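Chapter 4
The Cup and the Household: Small Vessels in Everyday Life

Every house keeps some vessels for drinking, and for a long time historians did not pay much attention to them. They preferred the large jars, which were used for trade and appear in the tax lists. In this chapter we turn to the smaller object. We will ask who made cups, who bought them, and how the habit of drinking from one's own cup became common in the towns.

Our main source is the household register of Flarkenberg, a market town on a river. The register lists the goods of 614 homes. In the older pages a family of eight may own only two cups, and these were passed around the table. In the later pages most adults have their own. Obinna Olatunji, who studied the register for many years, connects this change with the opening of the Haruna pottery, where more than 80 people worked at the wheels and kilns in the busy season.

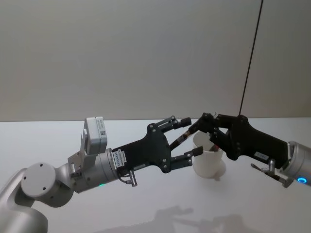

Figure 4.1 A white cup on a white tabletop.

Price also played its part. A plain cup cost less than a loaf of bread, but a painted one could cost a weaver two days of wages. For this reason painted cups were often given at weddings — and they were often repaired when they broke.

Section 4.1 describes the clay and the firing. Section 4.2 follows the sellers on the road to Clekach, and Section 4.3 compares the views of Olatunji and Nnamdi Danladi on the question of shared drinking. New terms are explained at the end of each section.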